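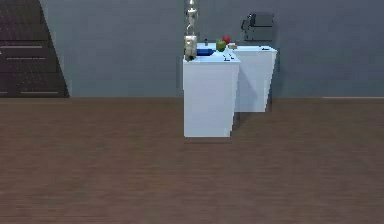 Notes from the exchange student open day at Cusedmont, July

I attended the incoming exchange open day at Cusedmont on behalf of our study abroad office. We currently send students to Lerelgate only, and the question was whether a second partner campus is workable. The program ran from 9:30 a.m. to 4 p.m. and covered admissions, housing, credit transfer and a walk through two residence halls.

## Admissions and places

Nayara Bittencourt, who runs the incoming desk, gave the opening session. Cusedmont takes 66 exchange students per semester across all partners. A new partner starts with two places and can request more after the first full year. Nominations go through the Zoleck portal, the same system Lerelgate uses, so our staff would need no new training. Transcripts must be uploaded as a single PDF. Separate files are rejected automatically and the student gets no notice of it, a fault that the desk has reported twice.

## Housing

Exchange students are placed in Sepp Hall or the older building next to it. Sepp has single rooms with a shared kitchen on each floor. The older hall has doubles only and is cheaper. Both are a short walk from the library, uphill on the way back.

Room assignment is done by hand from a form. The form asks for sleep schedule, smoking, and whether the student will accept a mixed floor. It doesn't ask about diet or allergies — I raised this, and was told that students should email the hall directly. Room changes are possible in the first 29 days and are handled by the hall office. After that they need a signature from the incoming desk.

Students should budget roughly 4000 dollars per semester for a single room, paid in two parts. Bedding is not included. The meal plan is optional in Sepp and required in the older hall.

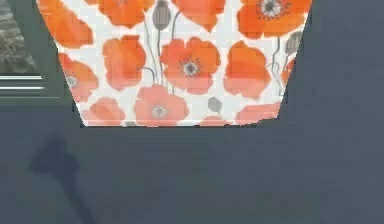

## Credit transfer

Leonor Antunes covered this part. A full load is 15 credits, and the maximum is 19 with written approval from the home school. Lab courses carry a separate one-credit section that must be registered on its own. Two of our Lerelgate students missed a similar step last year and came home a credit short, so it should go into our pre-departure sheet.

Grades are released about three weeks after finals. Pass/fail is not open to exchange students.

## Open items

- Draft agreement: Antunes will send the standard text.
- Health insurance: waiver rules for our existing policy not confirmed.
- Airport pickup: offered in the fall only. Spring arrivals take the bus.
- Allergy question on the housing form: no commitment given.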